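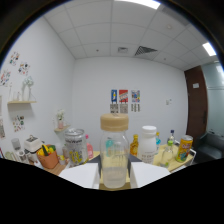
Venter Tabletop Handling Set – README

What is in the folder

Recordings of people using hand-held grippers to pick up, move and put down household items on a table: bottles, jars, cups, cans, toy food. There are 2000 recordings from 13 rooms. Each has a short text file naming the item held and the room. Chantelle Kekana looks after the files. Johannes Radebe wrote the collection rules and I have been arguing with him about them ever since, so read the next part with that in mind.

Rules we collected under

1. Keep at least one other item near the one being picked up. A lone bottle on a bare table teaches very little.
2. Grip clear plastic and clear glass as often as solid colours. People avoid them if left to choose.
3. Leave the room's furniture and wall decoration as they are.
4. No real medicine and no open drinks.
5. If an item slips, keep the recording and write "slip" in the text file.
6. Stop after 33 minutes and swap operators.

How far to trust them

Rule 5 is the weak one. Operators mark their own slips, and the rate in the Trestberg rooms is so low that I don't believe it. Chantelle rechecked 21 recordings from there and found slips with no mark. Treat "slip" as a hint. If your work depends on it, go through the recordings yourself.

Rule 2 was followed, but "clear" was never defined. A baby bottle with a see-through body and a beige screw cap went in as clear in one room and as white in another. The labels have not been merged.

Rule 6 has no evidence behind it that I could find. Johannes says it came from the Vorkance handling guide, which gives no source either. We kept to it anyway – mostly.

Please don't write that this set "meets" any safety standard. It was checked against our own list, by us. A person's hand was on the gripper the whole time, and that says nothing about how hard a motor would squeeze the same jar.

Known gaps

Few heavy items. Nothing hot. Left-handed operators are marked only from October onwards. The Itevetti rooms have no written item list, so names there are whatever the operator typed.

Changes

Send corrections to Chantelle with the recording number and the line you think is wrong. Suggested new rules go to Johannes, with a reason and a way of checking whether anyone follows them.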